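Reporting Crime from the Release: Notes for Week 5
Local News Writing, Asabe Wike

These notes cover what I talked through on Tuesday, plus the bits I ran out of time for because we spent so long on the word "incident." Bring them to the next session with your own draft of the Plitness burglary story.

1. What the release is

A police press release is one account of an event, written by an agency with an interest in how the event is understood. It may be perfectly accurate. It may also have been typed at four in the morning by a sergeant who wanted to go home. Treat it as a source, attribute it as a source, and call to check it like you would any other.

Read the Drikley handout again, the one on the break-in at the hardware store. The release says the suspect "was taken into custody without incident" and, two paragraphs down, that an officer was treated for a dog bite. Nine of you repeated both statements with no comment. Ask whose dog.

2. Attribution

Every fact you didn't see yourself needs an owner. "Police said" is a fine owner. It's short, readers slide over it, and it doesn't wear out. You don't have to swap it for "police revealed," "police shared" or, as one memorable draft had it, "police confided."

"Allegedly" isn't a magic cloak. Sprinkling it on a sentence does not make the sentence safe, and "the alleged victim was allegedly struck with an alleged brick" makes you sound like you doubt the existence of bricks. Say who alleges what:

Weak: He allegedly stole 17 bicycles.
Better: Prosecutors have charged him with stealing 17 bicycles.

The second version tells us who is accusing him and how far along things are.

3. Arrested, charged, convicted

These are three different events and they can be months apart. Sometimes the second and third never come.

Arrested: police have detained the person.
Charged: there is a formal accusation. Get the exact charge from the court record, spelled the way the court spells it.
Convicted: a guilty plea or a verdict. Until then, no "the burglar," no "the thief," and please no "the culprit."

A person arrested "for burglary" sounds guilty of burglary. Write "arrested on suspicion of burglary," or say that police arrested a man while investigating a burglary. Praveck's old style guide preferred the second and I've come around to it.

4. Burglary, robbery, theft

Theft is taking what isn't yours. Robbery is taking it from a person by force or threat. Burglary, in most states, is going into a building unlawfully with intent to commit a crime in it, and nothing has to be taken at all. A house cannot be robbed. I will go on circling this in red until May.

Statutes differ, so check yours before you write about degrees or penalties.

5. Numbers

The Plitness release puts the value of the stolen tools at $3000. Who came up with that figure? The owner, probably, and possibly while thinking of his insurance. "Tools the owner valued at $3000" takes four more words than you'd like and is worth all of them.

Case numbers are for you, so you can quote them to the records clerk. The reader doesn't need to know it was case 1048. Two of you put it in the lead.

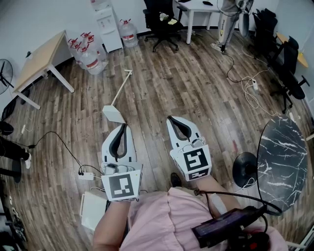

6. Translating police English

Releases are written in a dialect. Your job is to turn it back into something a neighbor might say over a fence.

"Exited the vehicle" is got out of the car.
"Observed" is saw.
"A male subject" is a man.
"Fled on foot" is ran away.
"Discharged his firearm" is fired, and then you need to find out at what.
"Officer-involved shooting" tells you an officer was somewhere nearby. Find out who shot whom and say so. If police won't tell you, report that they wouldn't.

7. Following up

The story about the arrest goes out in an hour and stays online for years. If the charges are dropped, that deserves a story too, and a note on the old one. Keep a list of every person you name and check the docket regularly. The Ververidis case in your reading packet is what happens when a paper doesn't: a front-page arrest, a quiet dismissal, and no update until a lawyer wrote in.

For next time

Rewrite the Plitness release in 250 words or fewer, with every claim attributed. List three questions you'd ask the department and the name or office you'd call for each. Drafts are due Saturday, February 15, 2025, by noon. Anyone whose house gets robbed will be rewriting it.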